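Trornthorpe Kitchen Goods
Boards and Trays

Grarer Cutting Board, rectangular
Item no. 1814
In stock – ships in 2 days

The Grarer is an everyday board for bread, vegetables and cooked meat. It is rectangular with rounded corners, so it slides into a cabinet without catching on the door. The grain runs across the face and varies from board to board. Yours may be lighter or darker than the one shown.

Length: 14 inches
Finish: food-safe oil, applied before packing
Juice groove: none
Both sides can be used.

Care
Wash by hand with warm water and a little dish soap. Stand it on edge to dry. Do not soak it and do not put it in the dishwasher. Oil it when the surface starts to look pale – any mineral oil sold for cutting boards will do. Magsi board oil is sold separately.

Goes with
Magsi board oil, small bottle
Zenthorpe rubber feet, set of four (stick-on, one side only)

Returns
Unused boards can be sent back in the original sleeve. Oiled or cut boards can't be returned unless they have split.

Wood on a marble counter

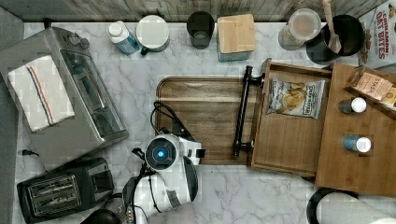
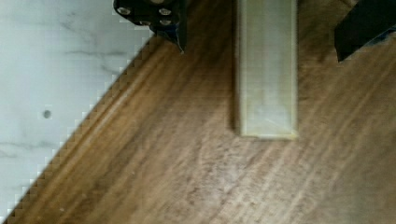

Customer comments (134)

Had mine since March and use it every day. It did slide on my stone counter until I bought the rubber feet, and now it stays put. I would like a bigger size for rolling dough. The oil bottle lasts a long time, so the small one is enough.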